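Rivadeneira Game Lending Library
Frequently Asked Questions

The Rivadeneira Game Lending Library lends board games, card games and puzzles to registered households. The answers below cover the questions most often received at the lending desk. Questions that are not answered on this page may be put to the desk in person during opening hours.

Who may borrow from the collection?

Any resident of the Rivadeneira or Kulta districts may register. One adult in each household signs the registration form and is responsible for all items borrowed on that card. Children may choose games themselves but may not check them out without an adult present.

How many games may be borrowed at one time?

Each household may have 2 games on loan. A puzzle counts as a game. Card decks are lent separately and do not count toward the limit.

How long is the loan period?

The loan period is 12 days. A loan may be renewed once, provided that no other household has placed a hold on the item. Renewals may be requested at the desk or by telephone.

Which guessing games are available?

The library holds several games of the "Guess Who?" type, in which each player has a board of small hinged frames, each frame holding a character card. Players take turns asking questions that can be answered yes or no, and lower the frames of the characters that have been ruled out. Editions with portraits, animals and cartoon superheroes are held at the Hurnau branch.

Are these games suitable for young children?

The guessing games are generally suitable for children who can describe a face or a costume in simple words. Reading is helpful for editions in which the characters have printed names, though most questions can be asked from the picture alone. An adult may wish to play the first round as a partner to a younger child.

How should the board be set up?

Place the board on a flat surface, either a table or the floor. Slide each card into its frame so that the picture faces the player, then raise every frame before the first question is asked. Frames should be lifted gently by hand. Please do not raise a whole row by shaking or tipping the board, as this strains the hinges.
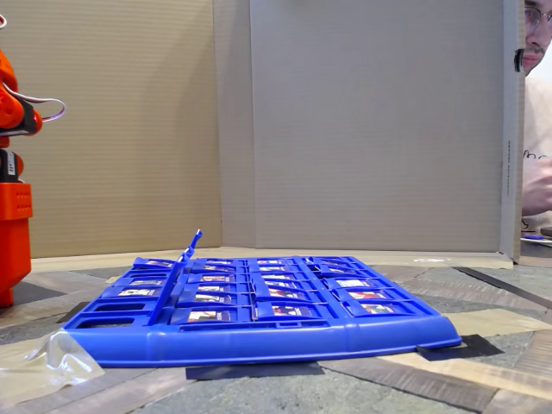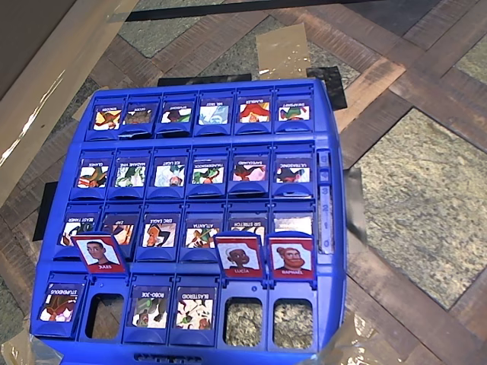 Blue guessing-game board with cartoon character cards, set out on the floor.

Does it matter if a card is missing?

A game can still be played with a card missing, provided that both players leave out the same character. Before starting, compare the two boards and lower the matching frame on the complete one. Please tell the desk about any missing card when the game is returned. A note is placed in the lid until a replacement has been obtained.

May the cards be taken out of their frames?

Yes. Some editions are supplied with more than one set of cards, and these may be exchanged during the loan. Push each card up from the bottom edge instead of bending it forward. Spare sets should be kept in the envelope provided and returned with the game.

What happens if a frame comes off the board?

Most frames can be pressed back onto the hinge without tools. If a frame does not go back easily, place it in the small bag inside the box and report it on return. Borrowers are asked not to use glue. Repairs are carried out by Deming Gu at the Hurnau branch and are normally completed within 11 days.

How should games be cleaned?

Plastic boards may be wiped with a soft, slightly damp cloth once the cards have been removed. Cards should be wiped with a dry cloth only. Household sprays can remove the printing and should not be used.

How should a game be packed for return?

Lower all frames, check that the cards are seated, and lay the boards in the box with the frames facing inward. Loose parts go in the bag. Boxes should be closed with the elastic band supplied. Tape damages the printed lid and should be avoided.

Is there a charge for late returns or lost parts?

No charge is made for late returns. Households with an overdue item may not borrow again until it has been returned. Single cards and frames are replaced free of charge. The loss of a full board is charged at replacement cost.

Does the library accept donated games?

Donations are accepted at the Purkidetti Street entrance. Incomplete games are welcome, as they are a useful source of spare parts. The next donation day will be held in October. Inquiries about larger donations should be addressed to Shufen Pan, Collections.

Page last reviewed: Sun 21 September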